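Unit 9: Seating Stationery for Receptions

Scope. This unit covers table plans, place cards and table numbers. Invitations were covered in the previous unit. Bring the Eldale sample pack to the session, as the stock weights are compared by hand.

1. The table plan

The table plan tells guests which table they are at. It does not tell them which chair. Chair positions belong to the place cards, and putting both on one board makes the type too small to read from a normal standing distance.

Names may be grouped by table or listed alphabetically by last name. Grouping by table suits small receptions. For a large guest list, use the alphabetical form, as guests find their names faster and the line at the board is shorter. Never mix the two systems on one plan.

Set the names in a plain face. Script is acceptable for the heading and for table names. Check accented letters before choosing a script, as many omit them.

2. Place cards

Two formats are in common use: flat and tented. Tented cards need a scored fold and a stock that holds its shape. The grain should run parallel to the fold. Oltora stock is supplied long grain, so rotate the layout before imposing.

First names are enough unless two guests at the same table share one. Meal codes go in the lower right corner, small, and must match the key given to the kitchen.

3. Proofing

Errors in names account for most reprints. Work from the client's final spreadsheet and not from email. Lock the file once the proof is signed.

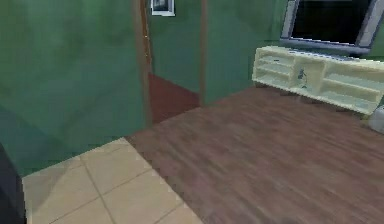
Late changes are handled with blanks. Print a small surplus of blank cards from the same batch of stock, and supply them with a matching pen. For the plan itself, leave space for one added line under each table.

4. Costing exercise

The Munddale order is for 2000 tented cards, and the Mohammadi order is for 4000 flat cards. Using the price sheet, work out the unit cost of each, including scoring where it applies. Show setup as a separate line.

Hand in both sheets by 15th December. Marked work is returned in January.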